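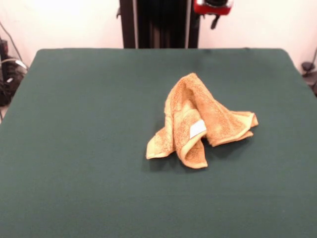 Digest 399, page 2

From: Garba Etim
To: Trimton baseball list
Date: 2018-09-25
Subject: Re: [trimton] Bullpen plans for next year

Orvokki Lehtinen wrote:

> I've been going over the season and I think we should quit
> fighting the idea of an opener. The Ambaye club did it all
> September and their first-inning runs dropped by almost half.
> Our starters get hit the first time through by the top of the
> order, so why not have Grastano's old setup guy take the first
> and hand it over in the second? The Zolard numbers back this
> up. It also means nobody has to see the big bats three times.
> I'd like to see it every fifth day at least. What does
> everyone think?
>
> Orvokki

I think I want to see a lot more than one September before I buy any of this.

First, who was Ambaye playing? They had that long homestand against two clubs that had already given up on the year and were batting kids just up from the low league. I could have got through a first inning against some of those lineups. Well, maybe not, but my brother-in-law could have. Take those games out and you're left with so few innings that one bad hop moves the average.

Second, "dropped by almost half" from what? Their first innings in August were terrible. They had the lefty with the sore elbow out there every fifth day until somebody finally sat him down. Swap a hurt pitcher for a healthy one and the runs go down, whatever you call the healthy one. You could call him the opener or the mailman.

About the Zolard numbers. I went and read the page and I can't find where they say which parks are in it. They've got 300 plate appearances in the "opener" pile and they set it next to everybody else's whole season. Some of those 300 look like ordinary bullpen days when a starter got scratched, and those were never part of any plan. If you know how they sorted them, please post it, and I'll take back as much of this as I have to. I did ask on their board and got a smiley face.

The part I do agree with is that our guys get hurt early. Our number three starter was awful in the first and then pretty good from the second through the fifth. But watch him warm up some night. He throws roughly a dozen pitches in the pen, talks to the catcher, signs a ball, and strolls in. Then he walks the leadoff man. I would try a longer warmup before I'd try rearranging the whole staff around him. It costs nothing and you'd know in three starts.

And somebody has to pitch the eighth. If the setup man goes in the first, he's done by the time the game is close, and then it's the same two tired arms we complained about all summer. Orvokki, you complained louder than anyone, I have the posts. The night we blew the five-run lead at Grastano you wanted both of them released at the bus station.

As for the third time through the order, a starter who's pulled after four because he's already in trouble doesn't see anybody three times now. That was most of our games. An opener doesn't fix a thing there.

If the club wants to try it in spring, fine, the games don't count and I'll keep score of it myself. I'd want 100 innings before I'd call it anything. Until then I'm filing it with the four-man outfield and batting the pitcher eighth.

Does anybody have the box score from the second Ambaye doubleheader? My copy is missing the bottom half, and I want to check who came in with the bases loaded.

Garba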